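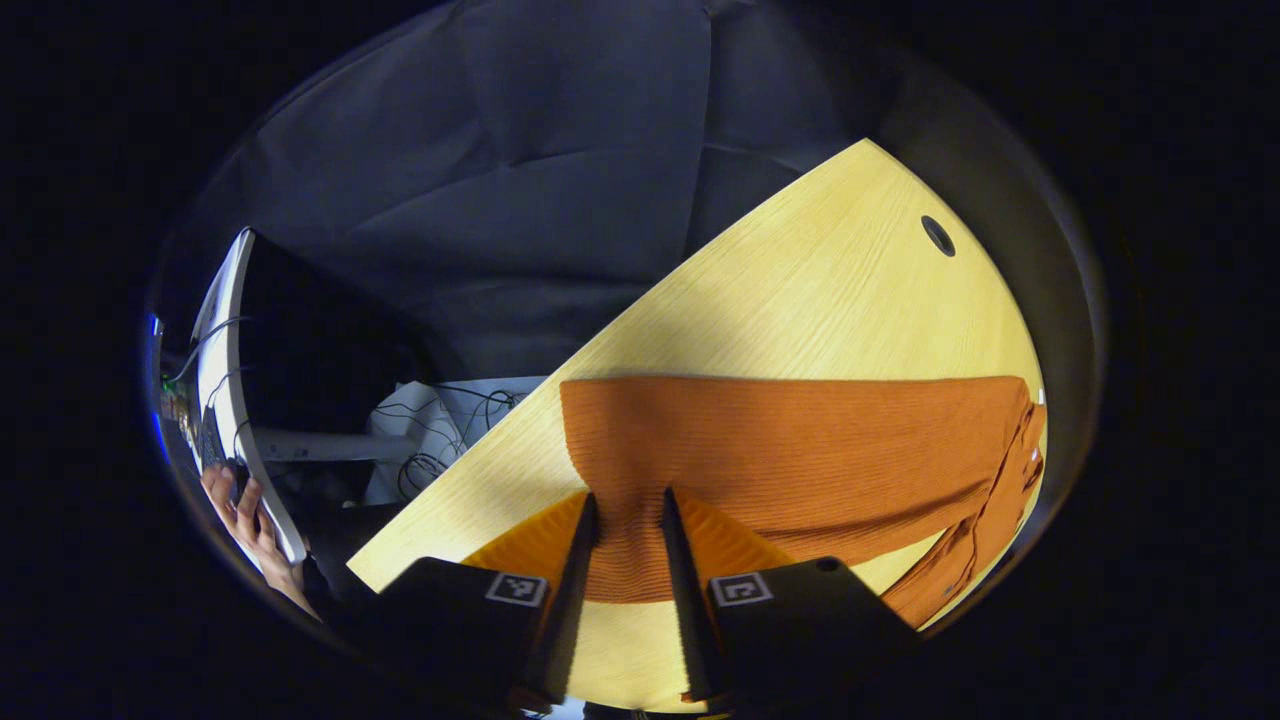 Should a heavy knit go on a hanger or in a drawer?
In a drawer, or on a shelf, folded. The weight of a ribbed sweater pulls on the shoulders all the time it hangs, and by spring the body is longer than it was when you bought it.

May 6, 2021

The first warm week of the year is when most of us deal with the winter clothes, and most of us do it badly. We push everything to one end of the rail and shut the door. In September the coats come out with a crease across the chest and the sweaters have bumps where the hangers were.

Folding is slow work, but it needs very little. A table is better than a bed. A mattress gives under your hands, and a sleeve that looked straight turns out to be twisted when you pick the thing up. Clear the table completely and wipe it down before anything goes on it.

Start with the sweaters. Wash or air them first, since moths go for skin oil and food stains before they go for clean wool. Lay the sweater face down and smooth it from the middle out to the sides. Don't pull on the ribbing. Rib is made to stretch and it will stay stretched if you fold it that way. Bring one sleeve across the back, then fold it down so the cuff points at the hem. Do the same on the other side, then fold the body in half from the bottom. For a thick knit, stop there. A third fold only makes a lump.

At Erwood, the secondhand store on the canal side of town, the back room handled 2,819 pieces last winter, and knitwear was the part that took the most time. Sweaters are stacked no more than six high on the shelf. Any higher and the bottom one comes out flat as a placemat. The store gets its boxes from Gredex, plain cardboard with a loose lid, and does not tape them shut.

Coats are a different matter. A lined wool coat is best on a wide hanger with a cotton cover over it. If you don't have the rail space - and in a small apartment you probably don't - an unlined or lightly lined coat can be folded. 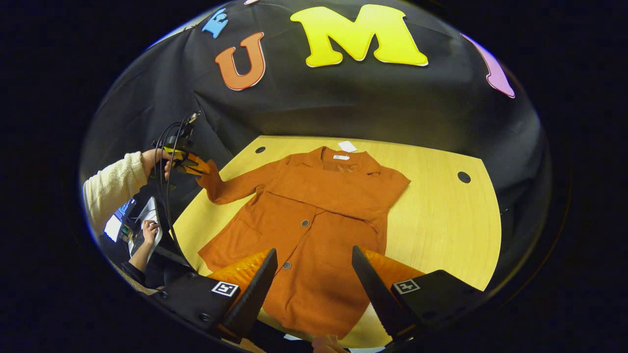

A rust-orange coat laid out on the table, hang tag still at the collar.

Lay the coat on its back and empty the pockets. Check them twice. Close the buttons, including the ones you never use, so the front edges stay level. Read the care label while the neck is in front of you, and write down anything odd, such as a fabric that can't take steam. Fold the sleeves in over the front with tissue under each fold, then bring the hem up to the collar in one move. Pimance sells acid-free tissue in packs of 50 sheets, and one pack will see a household through up to two winters.

El Ouafi, the dry cleaner across the street from Erwood, asks customers to take the plastic off as soon as they get home. It traps damp. An old pillowcase does the same job and lets the cloth breathe.

Put the heaviest coat at the bottom of the box and the sweaters on top. Write the contents on the short end, where you can read it from the closet door.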